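4.2 Update frequency and retention of users

The second question of our study was whether the frequency of updates has an effect on how long people keep a mobile application on the phone. In the literature this relation is often assumed, but it is seldom measured on applications of small developers, who cannot release a new version every two weeks. For this reason we looked at two applications which are very different in their release habits. Pusex is a tool for measuring rooms with the phone camera, and it received 34 updates during the period of observation. Plasilard is a catalog application with which the user can place furniture in his own room, and it received only five updates in the same period.

The participants were recruited by an announcement inside the applications. In total 852 persons gave their consent, of which 338 used Plasilard and the rest used Pusex. We recorded the date of installation, the version number at each start, the model of the phone, and the date of removal if there was one. We did not record the content of the sessions. Persons who changed their phone during the observation were kept in the sample when they installed the application again with the same account.

A first result is that the number of updates alone explains very little. In both applications the largest loss of users happens in the first days after the installation, at a time when most of the users have not yet seen any update. After this first phase the two curves are almost parallel. A reader who looks only at the later part would have difficulty to say which curve belongs to which application.

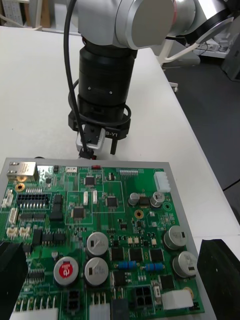
Figure 3. Work place with gripper and circuit board.

What seems to matter more is the type of the change. We divided all updates into three groups: updates which only correct errors, updates which add support for new phones or for a new version of the operating system, and updates which change something the user can see. The division was made by two raters independently, on the basis of the release notes and of our own comparison of the versions. In the cases where the raters did not agree, the update was put into the group with the more visible change.

Updates of the second group had the clearest relation with retention. When a new version of the operating system appeared in November, Pusex was adapted before most users had installed it, while Plasilard was adapted much later. In the weeks between, 107 users of Plasilard removed the application. Many of them wrote in the exit form that the floor was no longer found correctly, or that the furniture was moving when they walked through the room. We can not exclude that a part of them would have left anyway, but in no other period did we see a loss of this size.

Visible changes gave a mixed picture. The new start screen of Pusex was followed by more sessions for a short time, and then the use went back to the former level. Some older users complained that the button for saving a measurement had moved - this complaint came again with the next version, although the button had not been moved a second time. It is possible that these users had skipped the version between, and we come back to this point in Section 5.

Our findings agree in part with the model of Schmieder, in which an update is treated as a cost for the user as well as a benefit. The model expects that the cost is higher for persons who open the application rarely, and this we can confirm for Pusex. For Plasilard the number of updates is too small for such a test. The Kurkow scale, which we used for the satisfaction of the users, showed no difference between the applications at the beginning of the study. At the end the values for Plasilard were lower, mainly in the items on reliability, while the items on appearance remained nearly the same.

One limitation has to be mentioned already at this place. Both applications were free of charge, and their users may be more ready to remove them than users who have paid.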